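Technology & Work

Shelf-stacking robots still a long way from the night shift

Shops in Lurnton will be relying on people to fill their shelves for a good while yet, going by a trial that wrapped up in September.

Stokley, the grocery chain, gave a pair of robot arms one of the dullest jobs in the building: putting pasta on a shelf. The arms were set up at a test site in Cukstead and left to it, with staff told to step in only when things stopped.

They stopped often. Over the trial the arms attempted 818 pick-ups, and the company says they finished 90 of every hundred without help. That sounds fine until you have stood in an aisle on a busy evening. A clerk who dropped or misplaced one packet in ten would be having a word with the manager by lunchtime.

Speed was the bigger problem. Each packet took 40 seconds on average, and that was on a small shelf with no shoppers, no carts and no torn boxes to sort out. Bags of spaghetti are long and slippery and tend to lean, while a box of rigatoni stands up by itself. People deal with that sort of thing without thinking about it.

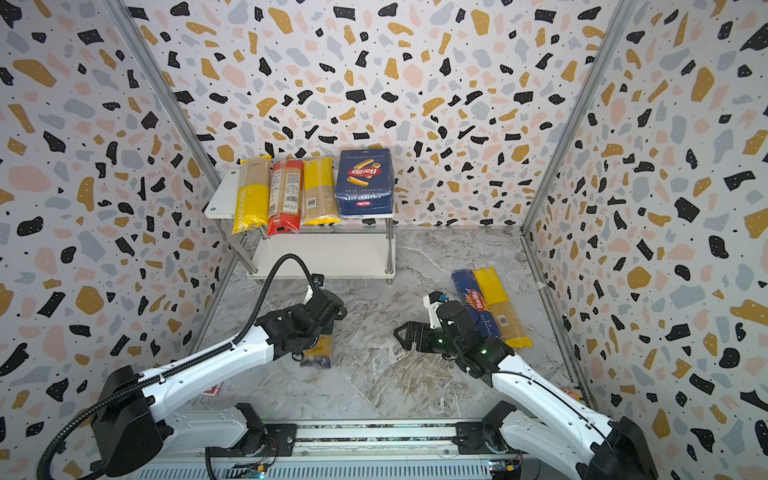 Shota Ikeda said the pace would improve and that stores should judge the arms on what they do overnight, when a slow worker that never needs a break may still come out ahead. He added that bags were picked as a hard test on purpose.

Perhaps so. But stores have been hearing about the next version for years, and Stokley would not say what the equipment cost or how many hours of staff time went into keeping it going.

Furukawa, which supplied the arms, plans 2 more trials, one with canned goods and one with laundry — a chore that has humbled plenty of machines before. No store has been named for either.

Stokley says no jobs at its Lurnton branches are affected.

14 comments | 37 shares

Filed under: Retail, Robots, Local Business

Contact the newsroom | Copyright Lurnton news desk, all rights reserved | Back to top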